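Meltard Shared Kitchens
A thread from our residents' services office on snack wrappers, shared worktops and what goes in which bin. Please read to the end before replying, as several common questions are answered further down.

1/
Residents of Meltard will know that the shared kitchens are cleaned each morning at 9. Between one clean and the next, the worktops are in the care of the people who use them. This thread deals with one small matter: the wrappers left behind after a snack.

2/
Wrappers from nut and fruit bars are the item most often left on the dark worktops. They are light, they slide on a polished surface, and they are easily pushed behind the kettle or down the side of the cooker. Residents are asked to put them in the bin before leaving the room.

3/
Please also look at what is printed on them. A wrapper that lists almonds, cashews or dates tells the next person what may have been eaten at that spot. Some of our residents must avoid nuts entirely. A few crumbs are a nuisance to one household and a serious matter to another.
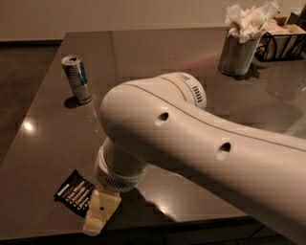

Stallutness Block Residents: Could you confirm whether wrappers of this sort go in with the plastic bottles? We have had both answers from the office, and the bins on our landing are now a mixture of everything.

4/
We thank the Stallutness block for raising this and regret that two answers were given. Snack bar wrappers do not go in with the bottles. They go in the grey bin for general waste, unless a soft plastics sack has been provided on your floor.

5/
Soft plastics sacks are at present provided in the Jurik building only. Wrappers placed in them should be empty and free of crumbs. It is not necessary to wash them, but a quick shake over the grey bin is appreciated.

6/
Crumpled wrappers may be flattened or left as they are. We ask only that they are not pushed inside other packaging. A wrapper tucked into a carton will usually lead to the carton being treated as general waste, and this defeats the effort of the person who rinsed it.

7/
On cleaning the worktop afterwards: use a damp cloth with a little washing-up liquid, then a dry one. The dark surfaces show every smear, and residents sometimes turn to stronger products as a result. Scouring powder and rough pads must not be used. They leave a dull patch that cannot be polished out.

8/
Where nuts have been eaten, please use a paper towel and throw it away. A cloth that is rinsed and hung up again may carry traces to the next surface. Paper towels are kept in the cupboard under the sink, in packs of 100, and may be used freely for this purpose.

9/
We have been asked whether an unopened snack bar left on the worktop may be taken by anyone. It may not. Food intended for sharing belongs on the shelf marked for that use - everything else should be assumed to belong to a neighbour. Bars left out overnight are moved to the shelf by the cleaning staff. 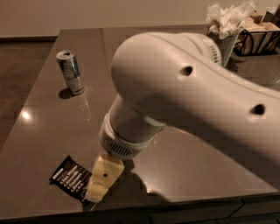 Kinnunen House, August

10/
The following arrangements apply to Kinnunen House, where the ground floor kitchen is used by residents of all 13 flats. The grey bin has been moved from the corridor to the end of the worktop. It will be emptied daily, after the morning clean.

11/
Residents of the house are asked to allow 30 minutes at the end of any gathering for clearing up. The booking sheet has been changed to show this time separately, so that the next group does not arrive to find the worktop still in use.

12/
Requests for a nut-free kitchen have been received and are under review. In the meantime, residents who need a clear area may ask the office for a labelled board and knife, to be kept in their own flat and brought down when cooking.

13/
Questions may be sent as replies to this thread or left at the office desk. Replies are read on working afternoons. Reports of a damaged worktop should be made at the desk and should give the building and the floor.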